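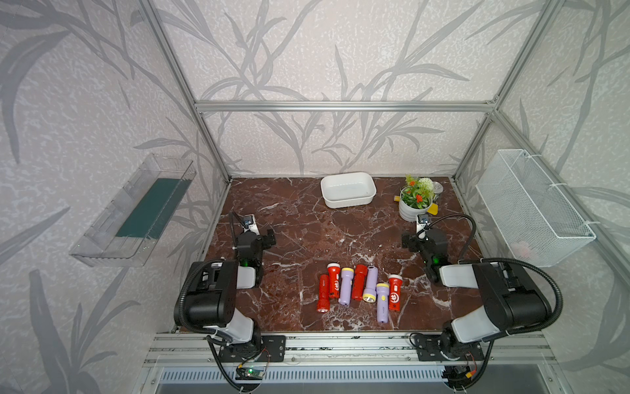

Item 4, flashlights: four red, three purple with yellow rims.

Filed under: Workplace Safety > Emergency Kit > Inspection Sheets

EMERGENCY LIGHTING AND HAND LIGHTS, CHECKLIST WITH COMMENTS
Site: Nellcombe, upper floor and stairwell B
Checked by: Annick Delaunay
Reviewed by: Géza Pap
Date of check: 5th June

1. Wall units, corridor
Lit on test button: yes
Comment: Unit by the copy room is slow to come on. Draretti to look at it on their next visit.

2. Wall units, stairwell B
Lit on test button: yes, except lower landing
Comment: Lower landing unit dead. Tag put on it. Order no. 1115 raised. Until it is replaced, the late shift carries a hand light on the stairs.

3. Exit signs
Clean and readable: yes
Comment: Sign over door 353 was partly hidden by a stack of boxes. Boxes moved while I was there. Please keep that spot clear.

4. Hand lights (flashlights)
All present: yes, seven
Switch works: yes, all
Lens and rim free of cracks: yes
Battery cap closes fully: six yes, one no
Comment: The bad cap is on one of the purple ones. It goes on crooked and stops half a turn short. Taken out of the kit and handed to Raphaël Aubert. The red ones are fine, though two were dim and got new batteries. Don't mix old and new batteries in the same light.

5. Spare batteries
In date: yes
Stored apart from metal items: no
Comment: Loose cells were in the same drawer as the paper clips and keys. Moved to a lidded box, second shelf. There are 10 left after today's changes. Reorder now, the last delivery from Rizvi was slow.

6. Storage place for hand lights
Marked: yes
Reachable without a key: no
Comment: Same remark as in September. The cupboard is locked after hours and the key goes home with the shift lead. Régis Maillard has asked for a latch in place of the lock. Still open.

7. Kit list on cupboard door
Matches contents: no
Comment: List says five hand lights. Correct it to six, and to seven once the purple one is back or replaced.

8. Log book
Filled in: partly
Comment: Two entries have no initials. If you take a light out, write it down, even for a short job in the Flivine store room.

OPEN ACTIONS
Lower landing unit: Draretti
Purple light, cap: R. Aubert
Cupboard latch: R. Maillard
Battery reorder, kit list: A. Delaunay

Result: passed with actions. Items 2 and 6 to be looked at again before the next full check.
Copy to: Nadège Hamel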